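The letters in the Zilness boxes

When I arrived at the Kitino reading room, a little after ten in the morning, the kettle had already been on twice and there was a plate of shortbread on the windowsill, well away from the boxes. My host has spent 5 years among the papers of the old Zilness School for girls, and she talks about its pupils as if they had only just gone down the hill for their tea.

"I came in to look up one thing," she told me. "I wanted to know what the girls paid for their music lessons. Then I opened a letter from a twelve-year-old who was furious about her bonnet, and I'm afraid the music lessons had to wait."

The collection holds 3,199 letters, nearly all of them written home by pupils in the first half of the nineteenth century. A little over half have been transcribed, and the rest are slow going - the girls were taught to save paper, so many of them filled a sheet, gave it a quarter turn and wrote straight across what they had already written. She showed me how she reads these, tilting the page towards the window and following one line with the blunt end of a pencil, never quite touching.

I asked whether the school had been as strict as people like to suppose. She thought about that for a good long while and poured us both another cup.

"It was strict about hours," she said. "They were up at five, and there was no talking on the stairs. But the letters are full of sledging, and plum cake, and a teacher who let them stay up to look at a comet. Parents in the city had heard it was next door to a prison, and you find the daughters writing back quite crossly to say it was no such thing."

Of course, the teachers read the letters before they were posted, and I wondered how far one could trust them. She nodded at once, having plainly been asked before. Some pages, she explained, are so well behaved that they might have been copied from the blackboard, and perhaps they were. What she looks for are the notes squeezed in beside the seal, or the ones carried out by a visiting aunt. The Enriquez bundle, which came to the reading room from a family attic, has 4 of those, and one says simply, "Pray send cheese."

Pikamel Press will bring out a selection next January, in a first printing of 2,000, with the spelling left just as the girls had it. She was firm on that point. "If you tidy them up they all sound forty," she said, and went to find me the bonnet letter, which runs to six sides and is still angry at the end of it.

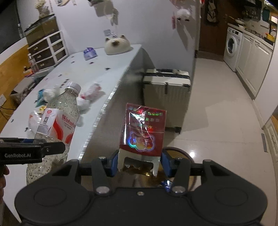

Margaret's school, two valleys over, had the same rule about the stairs, writes one reader, and her letters home (we have eleven of them, she was my great-great-grandmother) complain of it in nearly every one. I should love to know whether the two schools shared teachers, and whether the book will say anything about what the girls did after they left.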